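5th June

Day nine of the great sleep experiment and I am no better rested than I was on day one, though I am a good deal better informed about it, which I suppose is what I paid for.

The Duveo band says I had a "restorative" night. I was awake from before three until the blackbird started, lying on my back and composing a letter to the water company in my head. I remember most of the letter. According to the graph I was in deep sleep for nearly all of it. So either I write very good complaints while unconscious or the thing can't tell a sleeping woman from one who is keeping still so as not to set the dog off.

I looked up what the score is made of. There is a page on their site which says it draws on movement, pulse and "personal rhythm", and then there is a link to learn more about personal rhythm, and the link takes you to the page where you buy the next band up. I wrote to ask. The reply thanked me for being on the journey.

Went into Prollham in the morning for bread and the prescription. The health shop by the bus stop has a whole window of sleep things now. Magnesium spray, a pillow with a hole in it, a lamp that goes orange. The girl told me her mum swears by the spray. I asked what it did and she said it absorbed. I bought the tea in the end, because I felt I had used up her time, and it tastes of hay.

Bread was yesterday's. I'm sure of it.

After lunch I finally read the Koskela booklet, the one that came through the door with the leaflet about mattresses. It rests everything on a survey of 3148 people, and 424 of them said they slept better within a fortnight of changing mattress. They have this in large print as if it were good news. I did it twice on the back of the envelope and it comes to fewer than one in seven. What were the rest doing? Lying there, presumably, on their new mattresses, thinking about the money. It doesn't say what happened to people who kept the old one, either, and I would bet a fair few of them picked up in a fortnight too. People do. You sleep badly for a stretch and then you don't, and whatever you happened to buy in the middle gets the thanks. I had a bad run last August and it went off by itself the week I gave up on the lavender, and if I'd given up on it a week later I'd have told everyone to try lavender.

There's a voucher for 500 off at the back. Off what, it doesn't say until you ring.

Then there's the 4000 steps before noon, which is the band's idea. It buzzes if I haven't done them. Today I got a fair number of mine by whisking batter for a toad in the hole, sitting down. I felt bad about it for as long as it took the oven to heat.

I will say one thing for it, in fairness. Writing the times down in here every night has made me notice the four o'clock coffee. I always claimed it made no difference, and looking back over the pages, the three worst nights all had one. That is only three nights and I don't trust it much. But it cost me a biro. I'll leave the coffee off for a week, then put it back for a week and see, and I won't look at the band's score until after I've written down my own.

My sister-in-law thinks I should get the Dornisard drops. She has been on them since Easter and says she goes out like a light. She also says she has moved into the back bedroom, away from the snoring, and she can't see why I asked which came first.

Rain from six. Did the runner beans in between showers and lost a glove somewhere in the compost. The fence panel is still leaning and I am still pretending it's the neighbours' side. Watched half a programme on canals, dozed right through the locks on the sofa with my mouth open, and the band has put that down as "light activity".

Bed at half past ten. Window open, band on the wrong wrist, to see if it notices.

Must ring about the gutter. Must find the other glove.
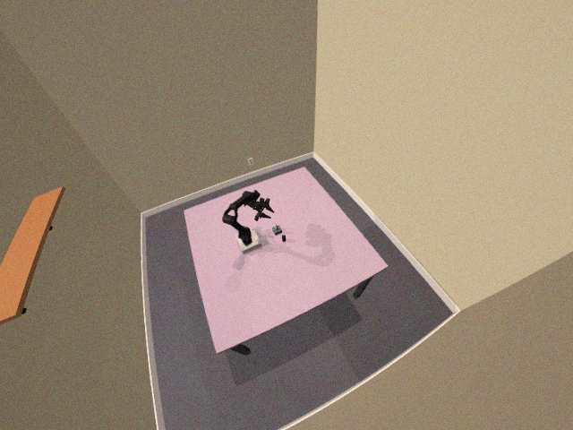 Black arm on the pink table.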